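Camalport breakfast room opens in August

Caltidus is opening a breakfast room in Camalport – and we can't wait!

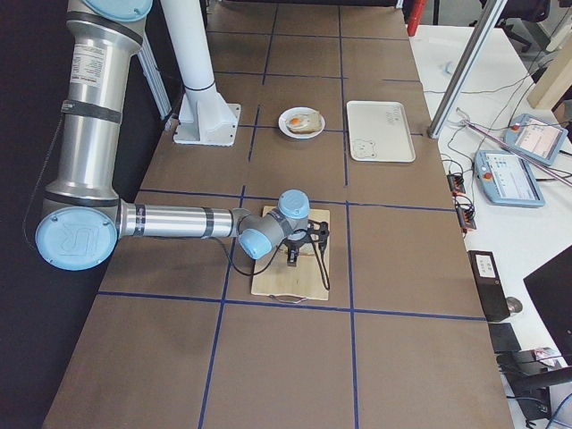 Breakfast will run from 6 in the morning, with almost 30 seats. A fried egg on toast, served on a round white plate, is the kind of simple food we love.

Bread comes from the Ķēniņš bakery in Gisitz, and sandwiches will be ready all morning.
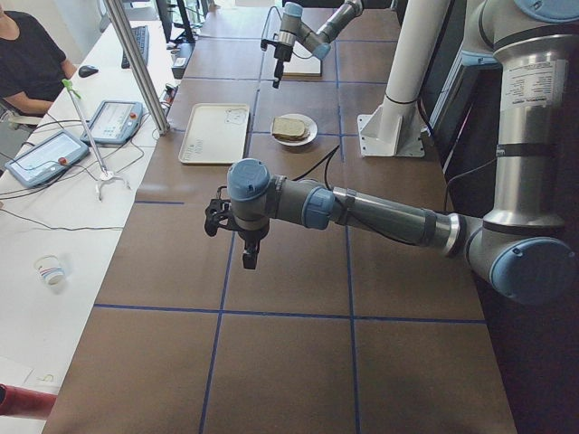
Do I need to book?
Only for groups of four or more. Everyone else can just walk in until 2 p.m.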